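We use cookies to remember your settings. Accept | Manage

Speaker notes: "Where does the robot think it is?"
Carys Prydderch, 15 June 2020
Print this page | E-mail to a colleague

Hello everyone, say who I am, thank Huw for the intro (keep it short, he'll have done the Orstead story already).

Start with the planner. Ours is called Cekholm and it used to be 2,750 lines in one file, which I wrote, sorry! Now it's 3 modules: perception, grasp choice, motion. Ask who's split something up like this and regretted it halfway.

Then frames. Every camera has its own idea of where the table is, and if they disagree the grasp lands in the wrong spot and you blame the planner (I did, for most of February). We tape a grid on the table and the calibration script fits to the tape crossings. Cheap, and you can redo it after lunch.

Mention shadows, as Berwyn will ask. The line finder hates them. We threshold on colour first, then fit.

Slides now, leave them up while I talk about the 200 replayed plans. 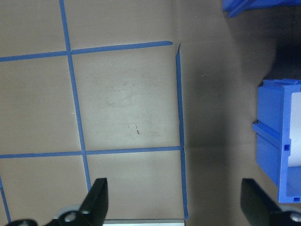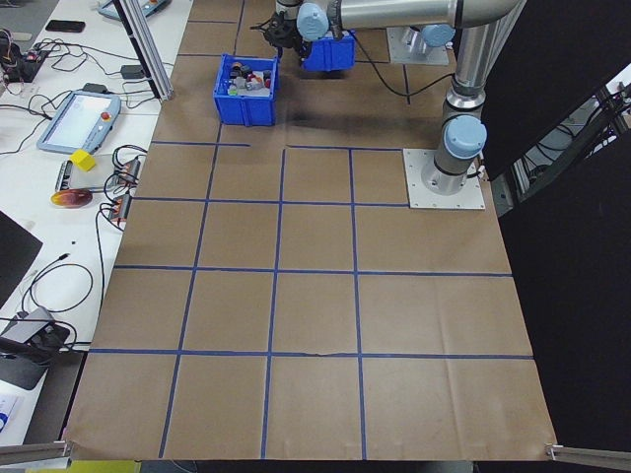
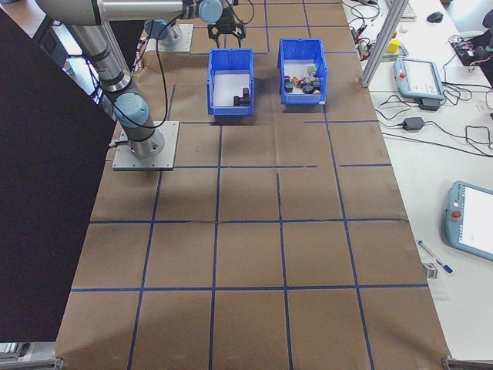 Wrist view first, then two wider views of the table. Blue tape grid in all three.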